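Besley tool library to reopen its returns counter in August

The Besley Tool Library will reopen its returns counter in August, after 12 weeks of work to the ground floor of the former Dumlao depot. Members who have kept items at home during the closure are asked to bring them back in the first week, when no late charges will be made.

The library lends hand tools, garden tools and small decorating equipment to households in Besley and the surrounding villages. Loans have continued on a reduced basis from a side entrance, but returned tools could be accepted only on Tuesday evenings, and a backlog of unsorted items had built up by the spring.

Under the new arrangements, tools handed in at the counter will be placed in open bins and sorted by type before they go back on the shelves. Heads, handles and short bars are to be kept together where they belong to the same set. Items found to be worn or incomplete will be put aside for repair, and members who reserved them will be offered a replacement of the same kind. 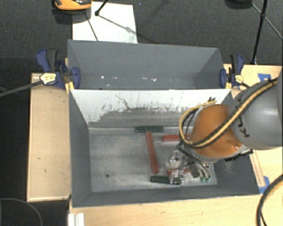 Tools in a sloping-sided metal bin, clamped to a wooden table.

Rommel Lagman, who manages the library, said that sorting had been the slowest part of the service for several years.

"People bring tools back in good faith, often several at once, and they were going into whichever crate was nearest," he said. "A bin with sloping sides is a simple thing, but it brings everything down to the middle where it can be seen. We would ask members to wipe off soil and plaster before they come – it makes a real difference to the next borrower."

The building work was carried out by Brornuvitz, a local contractor, and included a new floor, wider doors and a ramp from the car park. The counter has been moved to the rear of the hall, so that members returning heavy items no longer need to pass through the reading area. Storage has been extended by 43 metres of shelving, most of it set aside for long-handled garden tools.

Opening hours will be longer than before. The counter will be staffed until 8 pm on Tuesday and will close at 4 pm on other working days. Members unable to attend in person may ask another adult to return items on their behalf, provided that the loan card is shown.

The loan period remains unchanged. Ladders, petrol-driven equipment and anything requiring a safety briefing must still be returned directly to a member of staff and should not be left at the counter.

The library also intends to renew its printed catalogue, last issued under the name Revilis, before the end of the year. Suggestions for additions may be left at the front desk – requests for hedge-cutting and tiling tools have already been noted.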